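Subject: Re: [packing-list] Switching from tissue to kraft void fill for the mixed boxes
From: Florencia Vergara
Date: 4/14/24

Crisóforo Mendoza wrote:

> We have been using the Trillmont kraft rolls since January and I am
> thinking of dropping tissue for everything except glassware. The kraft
> is cheaper per box and the packers are faster with it. Two questions
> for the list. Does anyone have trouble with kraft rubbing on printed
> cartons? And what are people doing for the inner wrap on soft goods,
> pillowcases and so on, where the customer sees the paper first?
>
> We ship in the 12 inch cube and the long flat mailer, if that matters.
>
> Crisóforo

Crisóforo,

We went through this at Espinoza last year, so I can answer the first question and part of the second.

Rubbing: yes, on gloss cartons. We had 706 boxes go out in one run with crumpled kraft packed tight against a dark gloss sleeve, and we got complaints on the corners. The paper itself was not dirty. The folded edges of the kraft are stiff and they work against the print when the truck moves. Matte and uncoated cartons gave us no complaints at all. What we do now is put one flat sheet of tissue or newsprint around the printed carton and then fill with kraft as before. One sheet is enough. We tried two and could not see a difference.

If you don't want to keep tissue on the bench for that, the lighter Trillmont roll works as the flat sheet too. Just don't crumple it. Ask them for a sample cut before you order, the light one tears on the serrated bar if you pull it at an angle.

Fill volume: the 12 inch cube is easy to overfill with kraft. It holds its shape, so packers keep adding until the flaps push up, and then the tape lets go on one side. We marked a line on the inside of a sample box and hung it over the bench. For the flat mailer I would not use crumpled kraft at all. Fold it in a pad.

On soft goods, I would keep tissue for the inner wrap. Kraft puts creases in pillowcases that don't fall out when the customer opens the box, and the brown fiber shows on white cotton. For bedding sets we fold around a card, wrap in a single sheet of white tissue, and close it with a paper label. The label should go on the overlap and nowhere else. If it touches the cloth through a gap you will hear about it.

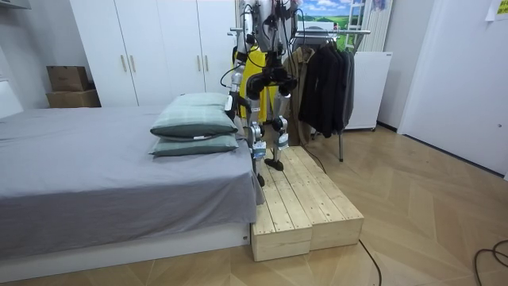
Robot on the wooden step at the foot of the bed.

Acid-free or not depends on how long the goods sit. If they are packed to order and leave the same week, plain white MF tissue has been fine for us. If you pack ahead and shelve them, pay for acid-free. Hipólito Zúñiga posted a while back about yellowing along the fold lines on sets that had been stored over a summer, and that was ordinary tissue. Colored tissue is a separate problem. Whatever the supplier says about bleed, wet a corner and press it on a white cloth overnight before you use it on anything pale. We failed a dark green from Lundix that way and passed their gray.

Speed: your packers are right that kraft is faster, but most of our gain came from moving the roll. We had it at the end of the bench and everybody had to step over to pull a length. Now it is mounted above, in the center, with the tape gun on the right and flat tissue in a tray on the left. We cut the tissue to 4 standard sizes and threw out the rest. Before that people were folding big sheets in half to make them fit, and we were paying for double.

Cost: I can't give you a clean comparison. We changed box sizes in the same quarter and the freight moved with it. Paper spend alone went down. Damage claims stayed level once we added the flat sheet on the gloss cartons.

Conall Ó Flaithearta asked off list if the Skonduso pads would do instead of folding kraft for the mailer. We have used them and they are fine, a bit thick. Two pads and the mailer bulges enough to go up a rate. One pad is OK if the item is already wrapped. They take up a lot of shelf.

Facundo Fuentealba keeps our spec sheet for the soft goods line, with the sheet sizes and the fold order. I have asked him to take our item codes off it and send it to the list when he is back.

What grade of kraft are you on now? If it is the heavy one, try the next weight down in the cube before you change anything else.

Florencia Vergara
Espinoza, packing and dispatch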